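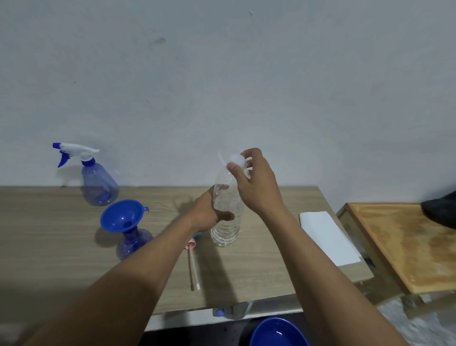

A clear plastic water bottle on a light wood-grain table.

What Is an Old Scorebook Worth?
2023-07-06
By Bogdan Zalewska

My project set out to answer a simple question: who buys old sports paper, and why won't they stop? I picked the scorebooks of the Akinness baseball league, which folded long before I was born and has been gaining admirers ever since.

The Plamell auction house let me read its sale records in February. The last Akinness sale had 93 lots, and the top one, a scorebook with a coffee ring across the seventh inning, made $500. A cleaner copy from the same season made less. The buyer of the first told me the ring was "period."

I sorted the lots by type. Scorebooks did best, then team photographs, then ticket stubs. Uniforms did badly, mostly thanks to moths. Signed balls were hard to judge, as two of them carried the same signature in different spellings.

I also interviewed three collectors in Wondau. All of them described their collections as small. One had to move a bicycle, a freezer and his brother to show me his.

My prices leave out the seller's commission, and Plamell keeps no record of lots that failed to sell, so the averages are kinder than they should be. With more time I would compare the Gunawardena sale, which covers the same years.

Comments

dugout_dee: My uncle kept score for Akinness. His handwriting was awful. Is that worth extra?

RightFieldRon: The freezer was empty, for the record.

Related
Reading a Scorebook From Before the War
Wondau's Lost Ballparks
Do Moths Prefer Wool?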